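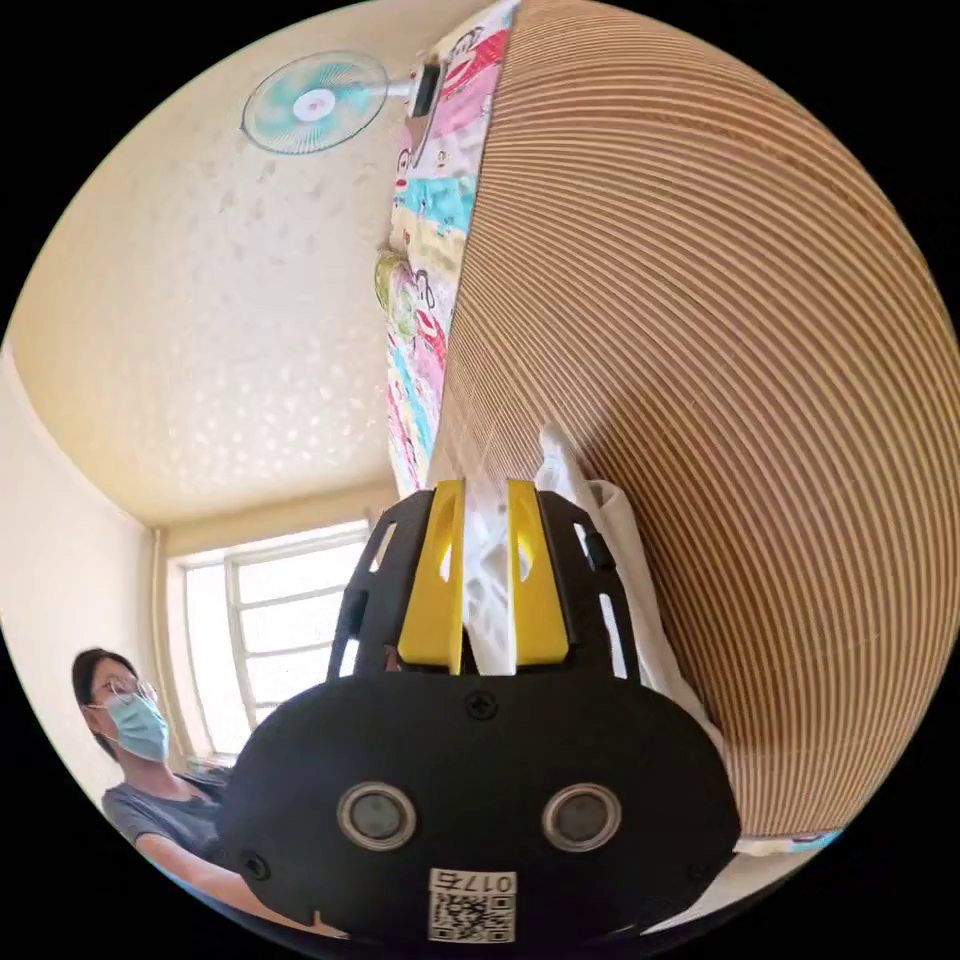 Minutes of the monthly meeting, Ekwueme House residents' group
January, 7 p.m., small room on the ground floor

Chair: Pranab Siriwardena
Minutes: the secretary

**1. Minutes of the last meeting**

The minutes were read and accepted with one correction. The key for the side door is kept with the chair, not in the kitchen drawer as was written.

**2. Cleaning of the small room**

The chair informed that the small room must be cleaned more regularly, because it is now used by the children in the afternoon and by the sewing circle in the evening. The following was discussed:

- The big curved wooden piece with the striped layers. Dust collects between the layers and it is difficult to remove it. One resident proposed a wet sponge. Other residents were against, as water can stay inside the wood. It was decided to wipe it only with a white cotton cloth, a little damp, and always to follow the direction of the stripes. No spray polish until we have asked Beller, who made the piece, what they recommend.
- The wall fan. The grille and the blades should be cleaned before the warm months. It is high, near the ceiling, so two persons must be present, one for holding the ladder. The fan has to be switched off first at the wall.
- The cartoon fabric. The children like it very much and the proposal to take it away was not supported. It will be washed at 20 degrees, separately from other things, as we do not know if the pink and the red will lose color. The small plush must be taken off before washing and put back at the same side.
- White cloths. They are used for everything at present, also for the kitchen floor. It was agreed that the cloths for the small room will be kept apart in a bag with a label.

Decision: the cleaning of the small room will be done every two weeks. All in favor, one abstained.

**3. Purchase of cloths and other materials**

The present cloths are old. Two offers were received. Fluletti offers a pack of 14 cotton cloths with delivery. Flikbridge is cheaper for each cloth, but one must order 300, and we do not have a place to store them. It was decided to take the pack from Fluletti. The soft brush for the fan will be bought in the hardware store by the chair, who will keep the receipt.

The balance of the common fund is 862 dollars. A resident asked if this is before or after the payment for the hallway lamp. The chair answered that it is after.

**4. Use of the room in the evening**

The sewing circle asked to stay until 9:30 instead of 9. The neighbor on the first floor has no objection if the chairs are lifted and not pulled. Accepted for a trial of two months.

It was also reminded that nothing should be leaned against the wooden piece, including bags, ironing boards and bicycles.

**5. Other matters**

- The door of the kitchen cupboard is loose again. Nobody took this task yet, it is moved to the next meeting.
- The request for a second coat rack was postponed.
- One umbrella and a pair of child's gloves were left after the last meeting. They are on the window shelf in the hallway.

**Tasks**

| Task | Who | When |
|---|---|---|
| Write to Beller about the care of the wood | Secretary | Before next meeting |
| Order cloths from Fluletti | Pranab Siriwardena | This month |
| Buy soft brush | Pranab Siriwardena | This month |
| Wash the fabric | Sewing circle | When it is convenient |
| Clean the fan | Two persons, names to be given | Before spring |

The meeting was closed at 8:20 p.m. The next meeting will be in the same room, at the same hour.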